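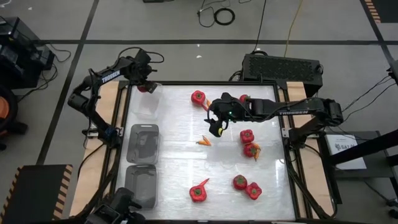

Peppers and carrots on the sorting table at the Lalura open day.

I went to the Lalura open day in September expecting to be sold something. What I got was 20 minutes of two black robot arms, a white table and a lot of red bell peppers.

The job was sorting: pick up a pepper, carry it to a container on the left, let go. I did it for a living once, at Grimitz, on a line that ran 2400 crates a shift. Anyone who has done that work would call the arms slow, and the man next to me did, loudly.

I think he was judging the wrong thing. Jagadeesh Kotian, who ran the demonstration, left the carrots mixed in with the peppers and did not tidy the table first. Most demos I have been to were set up so that nothing could go wrong – one item, one spot, one move. I would take slow and messy over that.

My complaint is with the talk afterward. Chi-keung Hsieh spoke for 28 minutes on what the arms will do someday and took two questions. About 80 of us had come to see the table. Next year they should skip the slides and let people put the peppers down themselves.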